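Home | Kitchen | Table & Desk | Storage | Contact

Fostent Table Mat, Large

Item no. 2296

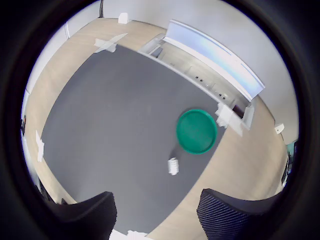 Cut from a single sheet and sold one to a pack. The Fostent lies flat after a night under a few heavy books - unroll it face down first. Wipe with a damp cloth and mild soap. Do not put it in the dishwasher or set pans on it straight from the stove.

Thickness: 2 mm
Weight: 338 g
Colors: charcoal, sand
Returns: 17 days, unused

The mat can be trimmed with a sharp knife and a metal ruler. Trimmed mats can't be returned. If you need a size we don't list, write to Dilruba Gazi with your measurements and she will send a price. Custom orders ship in 7 working days.

The sand color is out of stock until July.

Prenance Home Supply | Orders: Martim Moreira, ext. 17 | © 2018 Prenance | Back to top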